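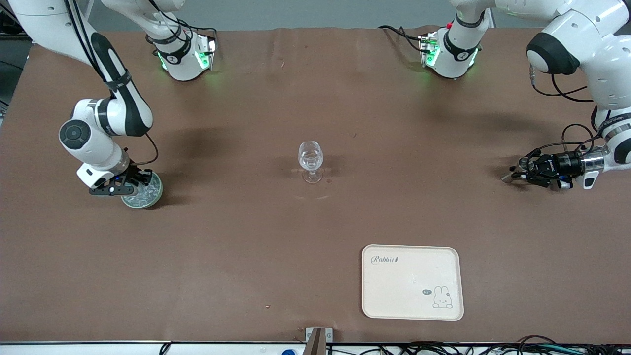
Glass dish in the gripper, wine glass and rabbit tray still to go.

How many demos before see-through things work?
Posted by skatstead_shed

Hello all, and sorry if this has come up before. We're recording a two-arm table-clearing task, driving the arms by hand, and we've got 478 good runs saved since April. Cups and trays train nicely, but the clear glass is hopeless – the policy closes well short of the stem. Should I push on to 500 and retrain, or is something wrong with the way I'm collecting?

Gresteck
I'd not fuss over 500, lovely as a round number is. Move the glass between runs, further than feels sensible, and shift your lamp every 30 runs or so. We did that with our own dishes and it helped no end. Do keep your fumbled grasps too, in a separate folder, as you may well want the recoveries later on.

bonetti_b
more data. we needed 2,000

Lengyel
Have you checked your wrist views? Ours were too dim to show the rim of anything clear – worth a look before you record any more.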